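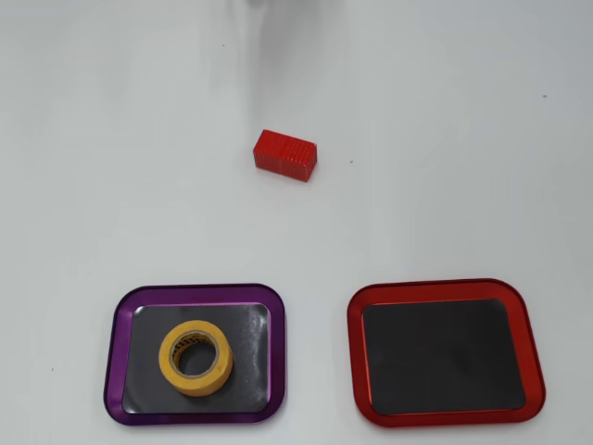
**Fillville, 2024-03-09.** Zunedero, the maker of desk and workshop storage, has announced a new range of shallow metal trays for small tools and consumables. The range, named Vendine, will go on sale in June through the company's own shop and through independent stationers and hardware dealers.

Vendine trays have rounded corners, a raised anodised rim and a black mat set into the floor. The first two colours are purple and red. Both are made to the same shape and size, so that they can be placed side by side on a bench or stored in one drawer.

The company developed the range after a trial at the Nomura craft rooms in Fillville, where 40 members used early trays over one term. Members were asked to give each colour a single purpose and to keep to it. Most chose one tray for items in use and the other for items waiting to be put away.

"People lose the small things first," said Tariq Chaudhry, head of product at Zunedero. "Tape, blocks, clips and offcuts all end up at the far side of the table. We wanted a tray low enough to reach into without looking, and bright enough to be found again at the end of the day."
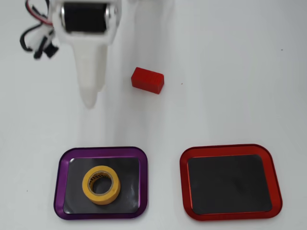 *Reading time: 2 minutes*

A roll of masking tape lies flat on the mat of the purple tray with space to spare, and the red tray beside it is ready to be filled. The small red block has yet to be given a place in either.

Bit-na Do, who manages the Nomura craft rooms, said that members had asked to keep the trays when the trial ended. "We have five long tables and they are shared all day," she said. "The next group can now see at once what belongs to the room."

An opening run of 1,000 trays will be divided equally between the two colours. Trays will be sold singly and in pairs. Schools and community workshops may apply for trade terms before the launch.

**Press contact:** Zunedero Press Office, Fillville, extension 555. Samples are available to journalists on request.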